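A Longer Road to Graduation at Ochoa
26/12/2022

At the close of each December term, Ochoa College publishes the list of students who have completed their studies. The list is read with particular attention this year, as it includes the first group to finish under the extended completion plan, an arrangement that allows students to spread their final year over two.

The plan was opened to students whose circumstances made a full course load difficult. Many were working. Others were caring for a parent or a younger sibling, and several had returned to school after a long absence. Under the earlier rules, a student who dropped below full enrollment in the final year lost both a place in the honors track and access to campus housing. Both are now protected for the length of the extension.

Some 100 students have taken part, drawn from a college enrollment of 1,000. Most come from the Claltalen district, where the nearest campus is a long bus ride away and evening classes were, until recently, offered only in business subjects. The college now holds evening sections in history, biology and education at its Elora annex.

Faculty opinion was divided when the proposal first came forward. Teachers in the laboratory sciences warned that a gap between linked courses would leave students unprepared for the second half of the sequence. The college responded by requiring a short review course before any student resumes a suspended sequence — a condition that students themselves have described as demanding but useful.

Advising has changed as well. Each participant meets with the same adviser three times a term, and the meetings may be held by telephone.
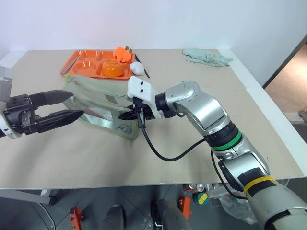

Financial aid remains the least settled part of the arrangement. State grants are still calculated on a full course load, and students on the extended plan receive a reduced amount in each term. The Hurnevow Fund, which supports first-generation students in the region, has agreed to cover part of the difference for those already enrolled. Its commitment to later groups has not been decided.

Applications for the next group are open to students entering their final year. Applicants must submit a proposed course schedule, signed by an adviser, together with a brief statement of their reasons for seeking the extension. Students at the Elora annex may hand in their forms at the front office there.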